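8th August, packaging trials, dining room table

Continuing with the low-walled tray for the Ilby insert. Lid flaps were dropped in June, so everything now depends on the walls and on how the block sits against the far end. Lefteris Chrysikopoulos wants one answer by the end of the week: does the block stay upright without glue.

Setup
White table, long side to the window. Soft goods for the Mugo order moved to the left end, to be bagged after the tray work. They stay off the right half so the tray can be turned without lifting. Chairs stay where they are.

Placement
Tray open, block stood upright at the back with the red strip uppermost. The notch in the strip is the reference for centering. The vertical seam on the front face serves as a second check and is easier to read from the near end of the table.
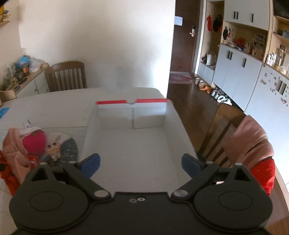 Tilt check
1. Raise the near end of the tray 8 mm on card shims. Wait one minute.
2. Lower, turn the tray end for end, repeat.
3. Record any shift of the notch against a pencil tick on the wall.

First pass, no shift at 8 mm. Second pass, the block leaned and came to rest on the wall without falling. Third pass same as first. I don't trust the second result, as one shim had folded over. Repeat with the stiffer card from Dakside.

Board
Blank length is 106 mm over the old Tisov drawing. Drawing not yet corrected. Do not cut from it.

Quantities
Quote requested for 1,000 and for 3,000. The higher number only makes sense if the wall height is final. LC to confirm.

Open
Corner tabs: one fold or two.
Whether the red strip scuffs when the block is pulled out by hand. Needs a few dozen pulls on a spare.
Bag the soft goods and clear the left end before the next session.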